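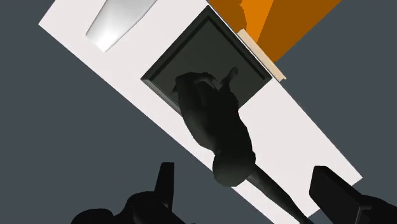

I've now read the Clanstead report on the Utik Strait intercept three times, and I trust it less each go. It says a patrol plane was "harassed" by two fighters for eight minutes, closest pass 300 metres. Measured by whom? The defence minister's office won't say. Background as flat and grey as the stuff behind that long white slab would tell me as much as their one released map, which has no scale and no coastline.

Kulap Khunthong, who used to write on air safety, reckons 300 metres is uncomfortable but hardly a near miss. The other side claims 1616 metres. Both can't be right, and I'd not bet on either.

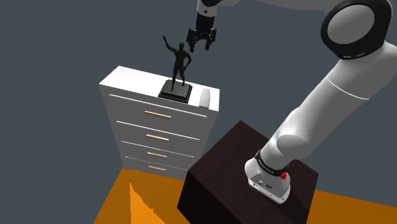
White arm on its wooden box, fingers open.

Meanwhile the Zukville papers ran "dangerous" in every headline, and the defence budget goes to a vote in December. Yareli Maldonado has asked for the radar log. I'll believe the number when she gets it.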